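How to Set Up Your First Shop in Hemby

Posted May 6, 2019

Hemby is a browser game where you run a small town shop. You order stock, set prices, hire helpers and slowly move up to bigger buildings. The tutorial covers how to open the door and sell one item, then it drops you on the main street with 200 coins. This page picks up from there. It is written for the free version, and nothing in it needs gems.

Before you start

Make an account before you play. The guest mode saves to your browser, and if you clear your cookies the shop is gone. Go to the menu in the top corner, choose Profile, then Link Account. You can keep the same shop name. Once the account is linked you will get a small mailbox icon next to your coins. Open it, there is a welcome crate inside with two shelves and a lamp.

Turn off Auto Restock as well. It is on by default and it buys from the most expensive supplier. The switch is under Settings, Shop, at the bottom of the list.

Step 1: Pick a street

You can open on one of two streets, Margaritis or Gesdale. You can move later but it costs 50 gems, so treat the choice as final for now.

Margaritis has more foot traffic and the customers buy cheap things. Bread, candles, paper goods and string all sell well. The rent is collected every game day.

Gesdale is quieter. Customers come in less often but they will pay for furniture and lamps. Rent is collected once a game week, so it is easy to forget and come up short.

For a first shop I would take Margaritis. You see more sales in a session and you learn the prices faster. If you only plan to log in once a day, Gesdale works better, as your shelves won't be empty for most of the time you are away.

Step 2: Place your shelves

Click the hammer to go into build mode. The floor turns into a grid. Customers walk in from the door, turn right if they can, and go around the room. They only look at shelves that have a free square in front of them. A shelf pushed into a corner with another shelf across from it will never sell anything, even though the game lets you place it.

Put the two shelves from the welcome crate along the right wall, with one empty square between them. Put the counter on the left, close to the door. Leave the back of the room alone for now. You will need that space for the stockroom at level 4.

Lamps add to your comfort score. One is enough for the small room. More than that does nothing until you expand.

To rotate an item, hold it and press R. On a phone, tap it with a second finger. If it flashes red it is blocking the door.

Step 3: Order stock

Open the Orders tab. There are three suppliers at the start. The one you want is Varudent, which is second in the list. It is slower than the others but the price per crate is the lowest, and late deliveries are refunded in full.

Order two crates of bread and one of candles. That should leave you enough to pay the first rent. Don't order flowers yet. They wilt after one game day and your shop won't have the traffic to clear them.

Deliveries show up as crates outside the door. Click the crate, then click the shelf you want to fill. Dragging works too, but on slower computers it sometimes drops the whole crate on the floor and you have to pick the items up one at a time.

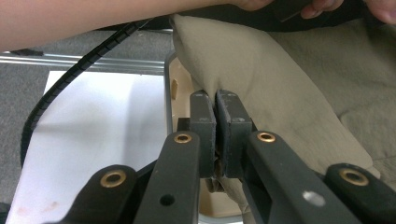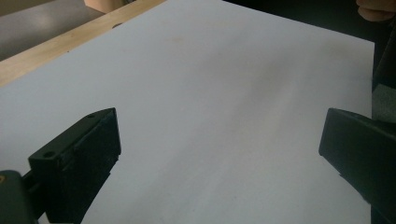
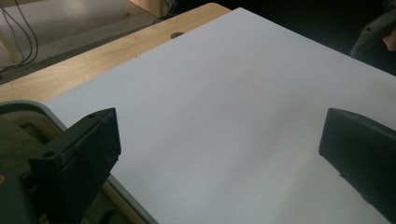

Hand-held gripper fingers, three pictures.

Step 4: Set your prices

Every item has a suggested price. New shops have a low reputation, so at the suggested price most customers will walk out with a gray face over their heads. Drop the price by 2 coins on everything for the first few game days. Once your reputation bar is past the first mark, bring prices back up one coin at a time.

Faces tell you how you are doing:

Green face: the customer would have paid more.
Yellow face: the price is right.
Gray face: too high, or the item they wanted was out of stock.
Red face: the line at the counter was too long.

If you get a lot of gray faces, click on one before it leaves. The bubble says which of the two reasons it was. A lot of players cut prices when the real problem is that they ran out of bread.

Step 5: Hire a helper

Helpers unlock at level 3. There is a board next to the post office with a new list each game day. Look at the Speed number first. A helper with high Charm and low Speed is no good on a busy street, the line just gets longer.

Wages come out at closing time. If you can't pay, the helper stays one more day and then quits, and you lose reputation. Wait until you have at least a few days of wages saved before you hire.

You can train a helper by leaving them on the same job. Moving them from counter to shelves and back resets the training bar.

Step 6: Expand

The first expansion adds one row of squares at the back. Buy it as soon as you hit level 4, and put the stockroom there. With a stockroom you can order more crates at once and stop worrying about deliveries during the day.

After that, save for the second window. It brings in more customers than any other upgrade at this stage. Wallpaper and rugs can wait.

Seasonal items

The harvest event runs in October and replaces some of the normal stock with pumpkins and cider. Event items don't need a license, so a new shop can sell them right away. Unsold ones turn into one coin each when the event ends, so stop ordering the day before.

Common problems

The shop won't open: check that the counter is not facing the wall.

My crate disappeared: crates left outside overnight go back to the supplier. Look in your mailbox for the refund.

I can't reach level 5: you need 23 yellow faces in a single game day. Green ones don't count toward it. Raise your prices a little and keep both shelves full from opening time.

Game is slow: turn off Weather under Settings, Graphics. The rain on Margaritis is the worst for this.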